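3.2 What the reading groups did with the difficult chapter

I should say up front that I came to this part of the study with a favorite theory, and the readers wrecked it. I had expected that people who picked up a family novel about a grieving mother would talk mostly about the mother. She narrates two thirds of the book, she gets the best lines, and the jacket copy is all about her. So when Hayley Mottram and I sat down in October with the transcripts from the Giltley groups, I had a coding sheet with eleven categories for maternal feeling and exactly one for everybody else. We filled up the "everybody else" column before lunch.

What the readers wanted to talk about was the grandfather. He appears in chapter nine, he folds the laundry, he says almost nothing, and he leaves on the bus. The chapter runs to 3,000 words, short by the standards of this author, and it's the only one told from outside the house. The Ashworth group spent most of an evening on it. One woman had read it four times (she'd brought the book with the corners turned down so we could check) and she still couldn't decide if he was angry or only tired. Another reader said he was her own father, full stop, and she didn't need the author to tell her anything else about him.

I find this hard to square with the usual account of why people read domestic fiction. The usual account goes something like this: readers look for a character whose trouble resembles their own, they borrow that character's courage for a few hundred pages, and they put the book down feeling less alone. I believed that for years and I taught it to undergraduates. It does describe some of what we heard. But the grandfather has no trouble that we're told about, and no courage to borrow either. He has a stack of towels.

Temitope Adeyemi, who ran the Kokilau groups and has a much better ear than I do, suggested we stop asking what readers felt about a character and start looking at the verbs they used when retelling a scene. That changed the whole project. When readers retold the mother's chapters they used feeling verbs: she dreaded, she hoped, she couldn't bear. When they retold chapter nine they used hand verbs. He folded, he smoothed, he put away, he picked up. We went back through the full set of 1,455 comments with this in mind and pulled out every retelling of a household task, which left us with 164 passages to read closely. Hauke Wiegand did a second, blind pass on all of them, and where he and I disagreed we kept the passage out of the comparison.

The pattern held up better than I'd feared. Hand verbs clustered around the quiet figures in the book, the grandfather and later the neighbor, and they came with a lot of extra detail that isn't on the page. The text says he folds the towels. Readers told us he folded them in thirds, or the way the army teaches you, or badly. One man in the Birnau group gave him a bad shoulder. None of this is in the novel! I checked twice, then asked Hayley to check, and she was a little short with me about it.
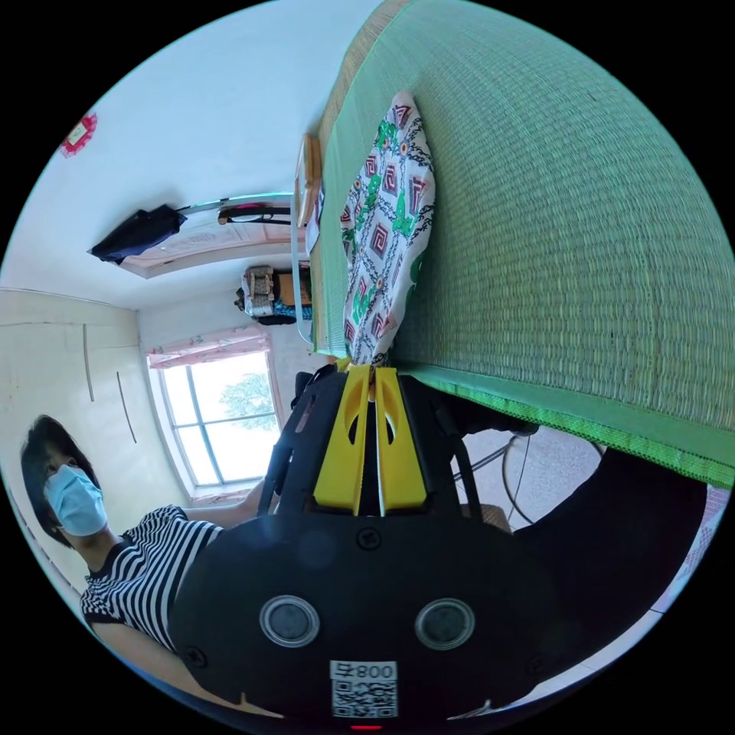 Figure 4. Folded patterned cloth on a green woven mat, with a hand-held gripper in the foreground.

3.3 Silence and filling in

So why do readers do so much work on behalf of a man who barely speaks? My first thought was simply that there was room. A narrator who explains herself leaves you less to do. Stavros Kourkoulas made this argument to me over a very long phone call, and he put it more strongly than I would: he thinks first-person grief narratives can crowd the reader out, and that a silent character is where the reader finally gets a chair to sit on. I like the chair. I'm less sure about the crowding, given that plenty of our readers loved the mother's voice and said so at length.

There is also the matter of where the chapter falls. By the time the grandfather arrives, the reader has been through the hospital, the funeral and the awful business with the sister-in-law. People told us they were worn out. Several of them described chapter nine as a rest, and a couple said they put the book down right after it for a day or more. It could be that any calm chapter in that slot would have collected the same affection, and with a single novel we can't separate the two. Gebremedhin Negussie has proposed running the same protocol on a reordered text, with chapter nine moved up to follow chapter three, and I would love to see it done — though I'd hate to be the one who writes to the author for permission.

One more wrinkle before I get to the age groups. We had asked each reader to send a passage of up to 1,000 words about a relative of their own, anyone they liked, at the end of the sessions. I had planned to use these only as a warm-down. But the readers who had said most about the grandfather tended to write about somebody doing a job: a grandmother shelling peas, an uncle re-stringing a racket. The readers who had stayed with the mother tended to write about a conversation. I don't want to lean on this too hard, as the passages came in over several weeks and some were clearly written in a hurry. Still, it was the first moment when I thought we might be looking at two ways of reading the same book, and the age breakdown in the next section gives a bit more reason to think so.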